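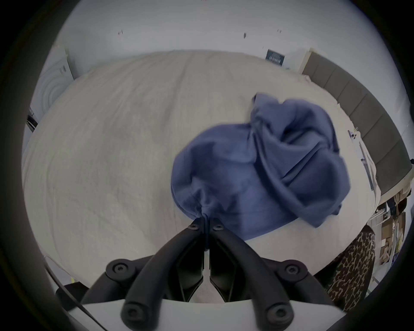 Friday was folding day for us at Keltance, which means hours of picking up laundry so the Branimia model can learn how people do it. I took the first shift, and a hooded sweatshirt is a right pain — on the bed, all folds, with the drawstring caught between the fingertips as well as the hem. Still counts!

We're after 400 good examples by the end of November, and we've got 80. 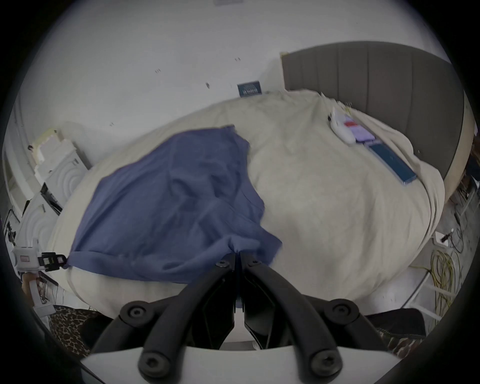 Dirk Vermeulen checks every one in the evening and threw out 23 last week (mostly mine, sorry Dirk).
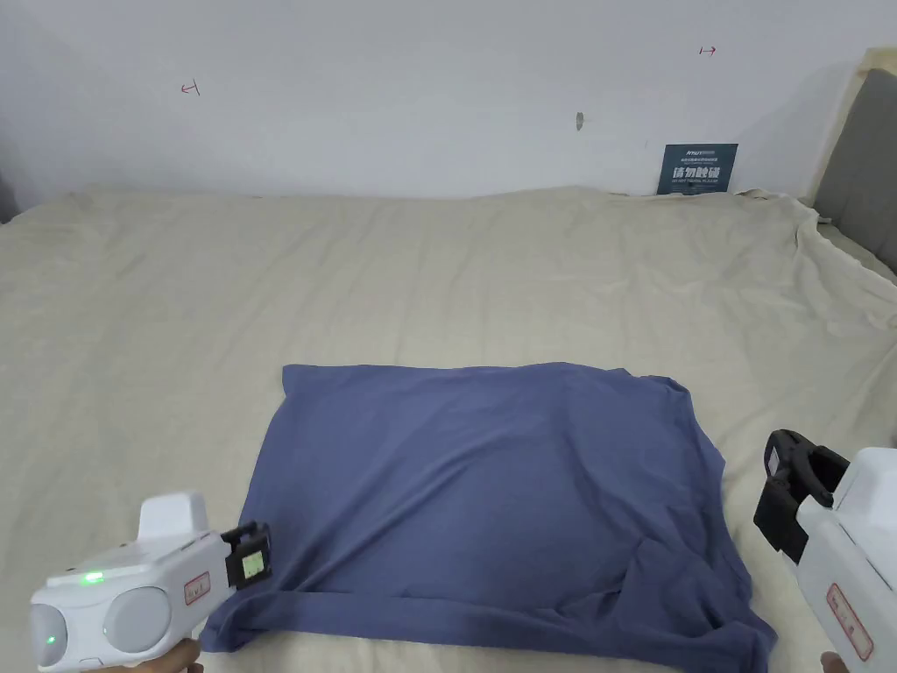 Flattening is the bit I like best. With a gripper in each hand you can work from both sides of the cloth, though the creases near the bottom always take me ages. Towels start on Monday, and Wouters is bringing the biscuits.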